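Sorting the handouts at Preltis

Preltis is a small office in Iltcombe that prepares reading packets for evening classes. The manager has been there 11 years and still does most of the paper sorting. We spoke in September, mostly about printouts.

The packet on the table was a reading on the economics of sport, printed for a business English course that Kushwaha runs. "It's dense," the manager said. "Long paragraphs, small type, and the English is rough in places. The students are supposed to find the rough places and fix them."

The course has 132 students, and every one of them gets paper. "We tried sending files. People didn't open them. With paper they write in the margins."

I asked how loose sheets get matched up again once they are out of order. "You read the first line of each paragraph. You don't read the whole thing. If it starts with sport as an industry, you know where you are. If it starts with China and joint ventures, you're further down."

Sheets on the tabletop, and the clipboard:

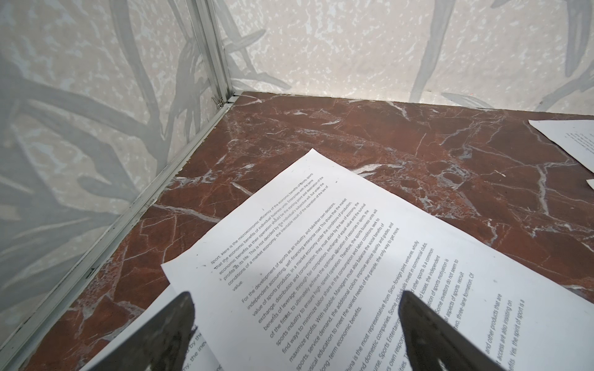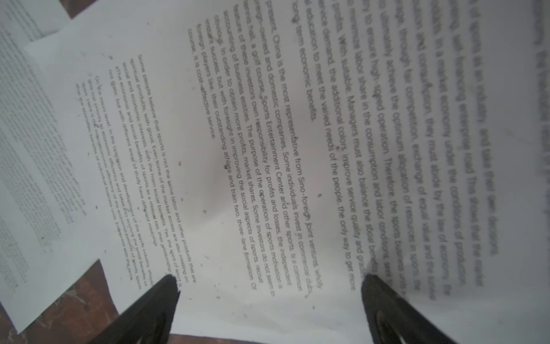
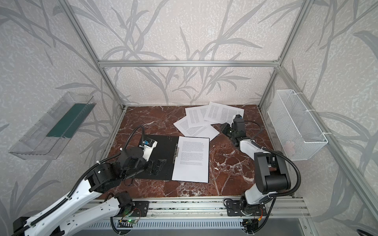
On clipboards and loose paper

The manager likes a clipboard for the copy being checked. "One sheet goes under the clip and the rest can wait in a pile. When you're done with that one, you take the next."

Does a messy pile matter? "Not for a few sheets. For a full class set, yes. I lost two hours once over a set from Rendolent that had no page numbers."

Page numbers are now the first thing the office asks for. The second is a larger type size, and the manager has had less luck with that. "They want it to fit on fewer pages. I've asked twice. I'll ask again before the next course."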